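About us

Fiden is a small dry-goods packing business. Chillies, garlic, dried mushrooms, a few spices. We sort by hand, pack by hand, and send out to kitchens, corner shops and people at home who get through more chilli than most.

Started by Kimie Uchida in her back kitchen, with one set of scales and a sack of chillies she'd bought far too much of. First batch went to neighbours in paper bags. Second batch went to a cafe called Dedby, who are still with us and still order on the last possible afternoon. That was the start of it really. No plan, just a lot of chillies.

We moved to the present rooms one September. Ground floor, good light in the mornings, bad parking. Sorting at one end, packing at the other, kettle in between.

What we do

Dried red chillies are the main thing. They come to us whole, mostly, but chillies are brittle and some will always break on the way. We don't throw those out. Whole ones go in the bags marked Whole, broken bits go in Kitchen Cut at a lower price. Same chillies, same heat. Restaurants buy the Kitchen Cut because they're only going to smash them up anyway.

Garlic next. Whole bulbs, skins on, dry and firm. We look at every one. Soft spot, green shoot, bad smell, out it goes. Garlic and chilli get ordered together so often that we now do them as a set, called the Helero, and it's outsold everything else for a good while.
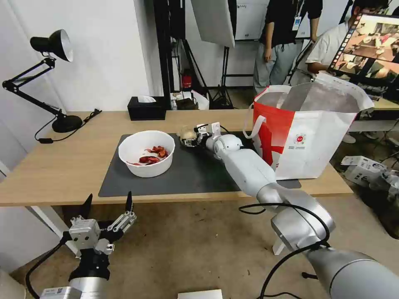
Chillies in the bowl, garlic just above the mat. The sorting table.

The bowl matters more than you'd think. We've tried trays, sieves, baking sheets, a thing Kimie found at a car boot sale. Went back to a plain round white bowl each time. Dark bits and stalks show up against white, and the wide rim gives you something to hold. Under it goes a dark mat, so nothing slides and a dropped seed pod gets noticed. Wipe down between batches. Lamp to hand for the dull afternoons, tissues at the back of the table because chilli dust gets up everyones nose sooner or later.

How an order goes

Orders in before 3 are weighed out the same afternoon. After that it's the next working morning. 

Sizes are simple:

Small bag, 400 g
Large bag, 800 g
Helero set, 900 g, chillies and garlic together

Bigger than that, ring us. We do sacks for trade but the price moves with the crop so we don't put it on the site.

Chillies get tipped into the bowl a bit at a time, never the whole lot. Stalks and dust out, dark ones out, then sorted whole from broken. Then scales, then bag, then label. Label has the batch and who packed it. If something's wrong with your order, send us the batch and we can look it up.

Local orders can come in a carrier of your own. Drop it off, we fill it, you pick it up. Lots of people do this now and we end up with a fine collection of bags by the end of the week. Any size, any colour, as long as it's clean inside and stands up by itself. 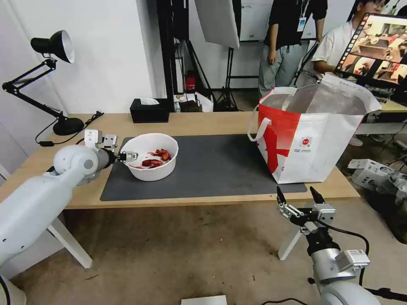 Please put your name on it somewhere. A bit of tape on the handle is fine. We've had two people go home with each others garlic and both were very nice about it, but still.

Who we buy from

Mostly one grower, Kazemi, who dries the chillies on the farm and sends them down in sacks. We've bought from them since near the beginning. They tell us straight when a harvest is poor, and in those years we sell less and say so on the shop page. Garlic comes from wherever it's good that season.

Kimie still does the tasting. Every new sack, a pinch in hot oil, a bit of plain rice, a glass of milk standing by. If she doesn't like it it goes back.

Storing your chillies

Asked about this constantly so here it is. Airtight jar, dark cupboard, away from the cooker. Not the fridge, they go leathery. Garlic wants the opposite, air round it, so a bowl or a net, not a jar and not a plastic bag. Wash your hands after the chillies. Wash them again before contact lenses.

Visiting

You can collect from the side door, mornings are best. Ring the bell twice, the first one never seems to carry. There's no proper shop counter but we're happy to open a bag and let you smell before you buy. Dogs fine outside, not in the packing room sorry.

Trade enquiries, school visits and anything about allergens, use the contact form and put the subject in the top line or it get's lost. Kimie answers most of them in the evening.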